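## 4. Setting up Zalum on your TV

This section covers first-time setup of the Zalum app on a TV or streaming box. If you already watch Zalum on a phone or laptop, you can use the same account. Skip to step 4 in 4.1.

You will need:

- a Zalum account, or an email address to create one
- a network connection of at least 10 Mbps
- a phone or computer close by, for entering the pairing code

Last revised 26 November 2021 for app version 217.

### 4.1 Install and sign in

1. Turn on the TV and open its app store.
2. Search for **Zalum**. Select the app with the orange tile and choose **Install**. Older sets may ask for 206 MB of free space before the download starts.
3. Open the app and choose **New here** or **I have an account**.
4. Write down the pairing code on the screen, or leave the screen open. The code has six characters and does not use the letter O.
5. On your phone or computer, sign in to your Zalum account and go to **Devices > Add a device**.
6. Enter the code and select **Pair**. The TV changes to the profile screen on its own.

**Note:** A pairing code expires after 10 minutes. If yours has expired, press **Back** on the remote and a new one appears.

**Note:** Hotel and dormitory networks often block pairing. Use a phone hotspot for the pairing step, then switch the TV back to the regular network.

### 4.2 Create profiles

Each account can hold five profiles. Every profile keeps its own watchlist, language settings and place in each movie.

1. On the profile screen, select **Add profile**.
2. Type a name and pick a picture.
3. Choose an age level: **All**, **Teen** or **Adult**.
4. If you chose **All** or **Teen**, set a four-digit PIN when asked. The PIN is needed to leave that profile.
5. Select **Save**.

**Caution:** Deleting a profile also deletes its watchlist and its downloads on every device. This cannot be undone.

### 4.3 Set the audio and subtitle language

Many titles on Zalum come in more than one language, and the app plays the original track unless you tell it otherwise.

1. Open **Settings > Language**.
2. Under **Audio**, choose **Original** or a language from the list.
3. Under **Subtitles**, choose a language, then choose **Always**, **Only when audio is different** or **Off**.
4. Select **Apply to this profile** or **Apply to all profiles**.

If a title does not have the audio you picked, the original track plays with subtitles in your language. Song lyrics are subtitled only where the studio has supplied them. To check before you start a movie, open its title page and scroll down to **Audio and subtitles**.

You can also change languages while a movie is playing. Press **Down** on the remote and select the speech bubble. Changes made this way last for that title only.

### 4.4 Set reminders for premieres

Upcoming movies get a title page as soon as the release is announced, often before there is a date.

1. Find the movie in **Coming up**, or search for it by title or actor.
2. Select **Remind me**. The bell turns solid.
3. Open **Settings > Alerts** and choose how you want to hear about it: on the TV, by email, or both.

If there is no date yet, you get one alert when the date is set and another when the movie can be played. Dates do move. When that happens the reminder moves with it and you don't have to do anything.

Premieres open at midnight local time for the region on your account. The exception is the Raltemville Festival program in April, where every title opens at the same moment in all regions. The title page shows the start time converted to your clock. Festival titles stay up for 10 days after that.

**Note:** Trailers and posters may show up in regions where the full movie is not licensed. If the title page has no **Remind me** button, the movie is not planned for your region.

### 4.5 Join a watch party

Up to 10 accounts can watch a title together. Everyone needs their own subscription.

1. Open the title page and select **Watch together**.
2. Send the link to your guests. On a TV, the link is shown as a square code that can be scanned with a phone.
3. Wait until the names appear along the bottom, then select **Start**.

Only the host can pause or skip. If the host leaves, the party ends for everyone after one minute. Chat shows on phones and laptops but not on TVs.

### 4.6 Connect a Leite sound bar

Zalum can send surround sound to Leite sound bars made for use with TV apps. Other brands work through the TV's own sound settings.

1. Plug the sound bar into the TV port marked **ARC** or **eARC**.
2. Turn the sound bar on and set it to **TV** input.
3. In Zalum, open **Settings > Sound** and select **Find speakers**.
4. When the sound bar is listed, select it and choose **Surround**.
5. Play the test clip. If voices are ahead of or behind the picture, move the **Delay** slider one step at a time until they match.

**Caution:** Turn the sound bar volume down before you play the test clip. The clip starts at full level.

### 4.7 Error codes during setup

| Code | Meaning | What to do |
|---|---|---|
| 206 | Sign-in worked but the profile list did not load | Close the app and open it again |
| 217 | The app is older than the TV software | Update the app from the TV's store |
| 2150 | Title not available in your region | Check the region under **Account** |

If 2150 appears on a title you could play before, restart the TV first. Travel can also cause it — the app checks the region each time it connects.

For rentals and purchases made through Rukico, see section 6. Rukico titles appear in your library once the two accounts are linked, and they follow Rukico's own viewing periods.
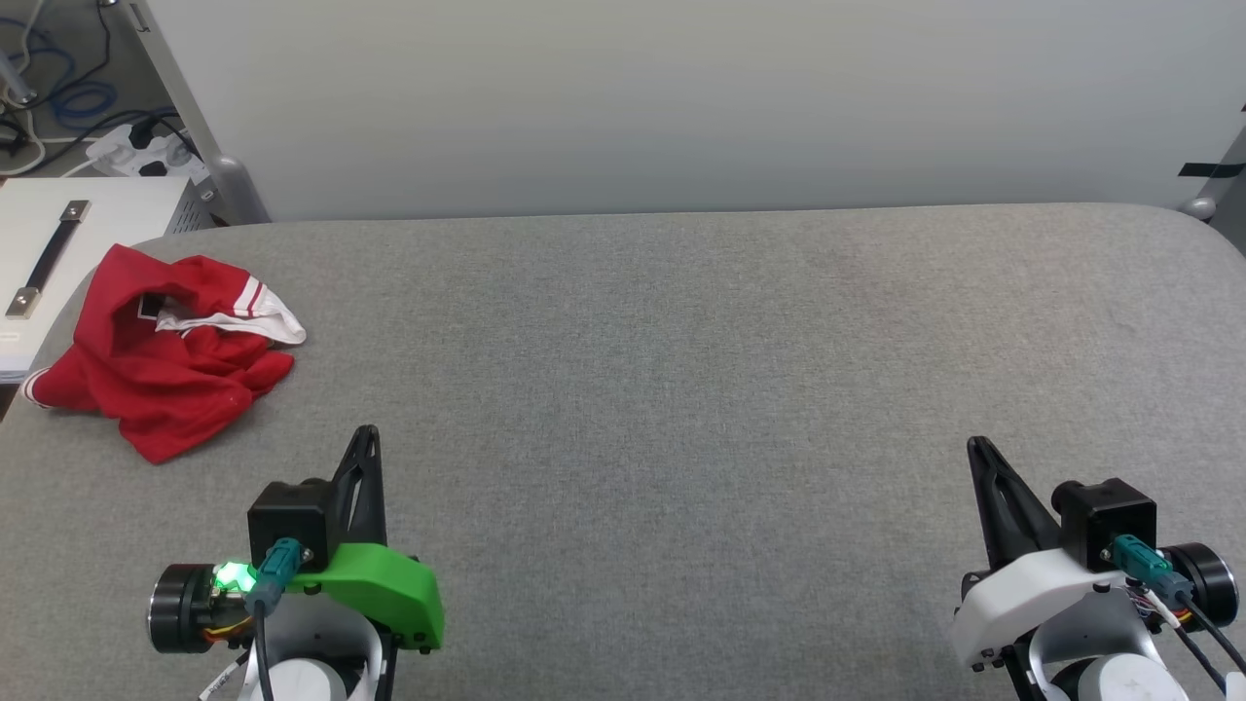
*Red garment with striped trim on a gray padded tabletop*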